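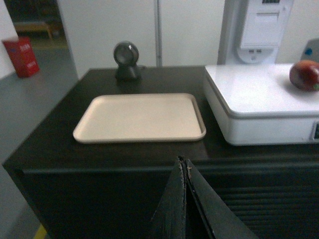 Shoppers at the first store kept asking where to put their apples down, and whether the scale was meant for them or for the clerk. One wrote on a comment card that the old counter made her feel like she was in the way. Another, unnamed, said simply that it was nice to have somewhere to set things.

Those remarks are why Flaltemard is changing its checkout counters.

FLALTEMARD ROLLS OUT NEW WEIGH-AND-PAY COUNTER FOR SMALL GROCERS
For immediate release
27 June 2025

NURKNESS - Flaltemard, the shop fittings maker, today opened orders for the Wenex counter, a dark low checkout counter for produce shops, corner stores and farm markets. Scale on one side, scanner at the back, tray in the middle. First deliveries go out to 24 stores that signed up during the May trial. General orders follow, same price list.

The Wenex is built for places where most of what gets sold is loose. Apples, onions, a handful of green beans, one lemon. Stuff with no barcode, or a sticker that fell off in the bin. Most checkout counters on the market are made for boxes and cans and the scale gets squeezed in wherever. We started with the scale.

What is on the counter

A flat top in a very dark brown, close to black. Trial stores were offered a paler top as well and most passed on it. The dark one can be ordered now, the paler one is on hold.

A white scale with a flat platform, set at the right-hand end. Display on the front of the housing. Fruit can go straight on, no bowl needed, though stores that want a bowl can keep the one they have. Stores with a certified scale already can keep that too, check the size sheet first.

A small black scanner on a short base, with a round head. It stands at the back of the counter, out of the way of elbows. Thin cable. Packaged goods get held up to it, no need to pick it up or aim it.

A beige tray with rounded corners and a low rim. It doesn't plug into anything. Coins, receipts, a phone, two plums while the shopper digs for a wallet. It got more comments than any other part in the trial, so it now comes standard. Earlier price lists show it as an extra, please ignore those.

The front panel has a ribbed section with narrow grooves. Stores asked for something that wasn't one big plain sheet. Wipe along the grooves and not across, a soft brush does it quicker than a cloth.

What changed after the trial

The May trial ran in 2 stores in Nurkness. Both sell mostly fruit and vegetables, one also does bread. Flaltemard staff stood in on opening days and took notes, then came back at the end of the month and moved things.

Main change was the scanner. It started out at the front edge, next to the tray, and shoppers reached over it and knocked it. Moved to the back and the complaints stopped. The scale went from center to the end, which leaves one clear stretch of counter for bags. Tray stayed loose. A fixed tray was tried for a few days and cashiers hated it, they like to slide it toward the customer and back.

Left-handed layout was asked for and is availible on request. Same parts, scale at the other end. Add it in the notes box on the order form.

A shopper at the second store told staff she could finally see the weight without leaning over. A cashier there asked for a hook for paper bags. Hook is not in this version. It is on the list.

Fitting and size

The counter is 104 inches long in the standard version. A shorter one for kiosks is being drawn up, no date yet. Two people can put the counter in place, the pieces come separately and bolt together from inside. Fitters will need an outlet behind the counter or close by, both the scanner and scale take power. Please check this before the delivery day. We had one trial store running an extension cord across the aisle the first morning and that is not something we want repeated.

Old counters can be taken away on the same visit if it is noted on the order. Flaltemard does not take old scales, those go back to whoever leased them.

Phí counter mats

Also new and sold separately, the Phí mat, a thin mat cut to sit beside the scale for wet greens and berries. It lifts off and rinses in the sink. Keep it off the weighing platform, the scale will read it as produce. Stores in the first delivery group get 2 mats each with their order.

Care

Damp cloth for the top, dry cloth after. No scouring pads. The platform should be wiped at closing, juice and soil build up at the edges and then the zero drifts. Tray can go in a dishwasher, top rack. Full care sheet ships in the box and is also on the downloads page, the version there is newer so go by that one.

Ordering

Orders through the Flaltemard trade desk or the regular sales rep. Have the floor plan ready with the door and the outlet marked, a hand sketch is fine. Lead time depends on the queue and will be confirmed in writing with each order. Stores in the May trial keep there counters and will get the updated scanner position fitted at no charge.

Product sheets, sizes and the color card are available from the press desk. Journalists who want to see a Wenex counter in use can ask the same desk for a visit to either Nurkness store, mornings are better, before the lunch line.

About Flaltemard

Flaltemard makes counters, shelving and produce bins for small food stores. The company is based in Nurkness. Wenex and Phí are product names of Flaltemard.

Contact: Flaltemard press desk, Nurkness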